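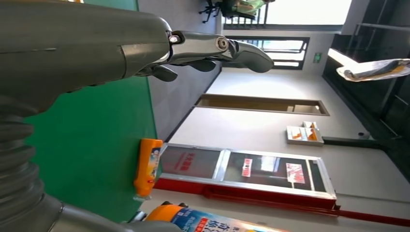 Equipment & Procurement

Ellwood sets budget for second handling cell

16 October 2019

Ellwood has approved the purchase of a second bottle-handling cell for its Cesville site, with orders to be placed before the end of the financial year. The budget covers one arm, a jointed hand with metal finger segments, a controller and a bench.

Two suppliers, Reinholz and Sutetti, were asked to quote in September. Both bids include installation. Spare fingers are priced separately and will come out of the maintenance budget over 5 years.

Gemma Kershaw, who manages equipment planning at the site, said the hand was the hardest item to cost. "The arm has a list price. Wear on the finger joints depends on what you ask it to pick up."

Delivery is quoted at 34 weeks by Reinholz. Sutetti has not yet confirmed a date. Acceptance will require 100 consecutive picks without a drop.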